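Write the stop rules before the task

I keep a short list of rules for running an arm in a kitchen. It started at Drekholm, where Hermenegildo Ledesma had a version taped inside a cabinet door, and I've changed it enough since then that I should put it somewhere other people can argue with it.

The first rule is that stop conditions get written down before anyone powers up. Ours fit on one page. Version 7 has four of them, and any one ends the run. A person reaching over the counter is a stop. So is a cable pulling tight – even if the arm looks like it will clear.

Second, one person holds the stop button and does nothing else. No notes, no phone. At Girgate we let the button holder keep the log too, and in 49 runs we had two late stops. I split the jobs after the second one.

Third, anything that heats gets its own check. Hamada's checklist says to unplug it during setup, and I copied that word for word.

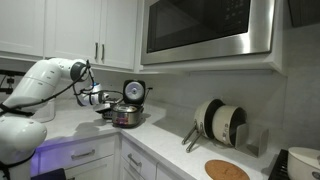 2 min read

The rice cooker task is where I use all of this most. With the lid open and the gripper coming down toward the cooker, there are other things close by on the counter, so we agree on the path in first and go through it at low speed. Loose cable on the outside of the arm gets looked at before every run.

I still don't have a good rule for steam. Trusus uses a fixed wait after the lid opens, and I may try that in April.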